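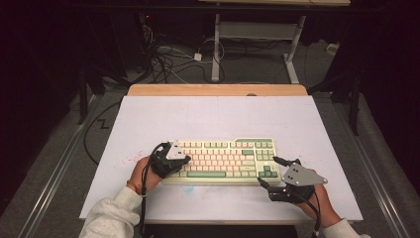
Trustow Desk Mat, Wool Felt

A pressed wool felt mat for use under a keyboard and mouse. The underside is natural cork, 2 mm thick, and grips most sealed surfaces. On oiled timber, allow the finish to cure fully before laying the mat.

Width: 300 mm
Felt colours: Grube (dark grey), Katar (sand)
Edge: cut, unstitched
Item no.: 23-13

Care
Vacuum on a low setting. Blot spills with a dry cloth – do not rub. Not suitable for machine washing or tumble drying. Slight pilling in the first weeks is normal and can be removed with a fabric comb.

Delivery
Sent rolled. Lay flat, cork side down, overnight before use. Katar is out of stock until late December.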